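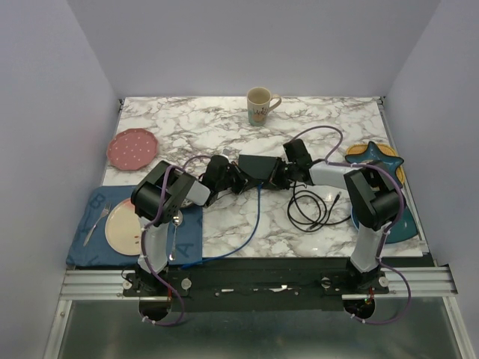
El kit Tuhiwai: dos brazos que aprenden a poner la mesa

Un brazo robótico es una máquina formada por piezas rígidas unidas por articulaciones. Las piezas rígidas se llaman eslabones. Las articulaciones hacen el trabajo del hombro, el codo y la muñeca de una persona. Al final hay una pinza, que cumple la función de la mano.

El kit Tuhiwai, de la empresa Grevdale, trae dos de estos brazos. Se fijan a una misma barra, uno cerca de cada esquina delantera de la mesa, y trabajan juntos en la zona central.

¿Por qué dos brazos?

Con un solo brazo se puede coger una cuchara y dejarla en otro sitio. Hay tareas que piden dos: sujetar un plato mientras se coloca otro encima, o pasar un tenedor de un lado al otro. Para eso las dos pinzas tienen que encontrarse en el centro sin chocar. El programa calcula la posición de cada brazo muchas veces por segundo y frena uno de ellos si la distancia es demasiado pequeña.

¿Cómo se mueve?

Dentro de cada articulación hay un motor y un sensor. El motor gira. El sensor mide cuánto ha girado, en grados – los mismos grados que se miden con el transportador en clase. Los cables llevan la electricidad y las órdenes. Conviene dejarlos con holgura, porque un cable tirante limita el giro.

¿Qué hace con la vajilla?

El cuaderno de actividades propone ejercicios con objetos de cocina. Una taza tiene asa y se puede agarrar por ella. Un plato es plano y ancho, así que la pinza debe cogerlo por el borde. Los cubiertos son delgados y quedan pegados a la mesa; son los más difíciles. En los platos de borde ondulado o con forma de estrella, el programa tiene que elegir por qué punto agarrar.

La primera actividad consiste en ordenar un puesto: mantel individual, plato encima, tenedor a la izquierda y cuchara a la derecha. Aroha Sutcliffe, autora del cuaderno, recomienda empezar con un solo objeto y añadir los demás después.

Datos del kit

Brazos: 2
Actividades del cuaderno: 20
Piezas, contando tornillos: 644
Tiempo de montaje: más de 175 minutos, con ayuda de un adulto

Normas de uso

Las manos se quedan fuera de la mesa mientras los brazos están encendidos. Antes de cambiar un objeto de sitio se pulsa el botón de pausa. El pelo largo se lleva recogido.

Palabras nuevas

Eslabón: pieza rígida entre dos articulaciones.
Articulación: unión que permite el giro.
Pinza: parte final del brazo, la que agarra.
Holgura: espacio o longitud que sobra para que algo se mueva bien.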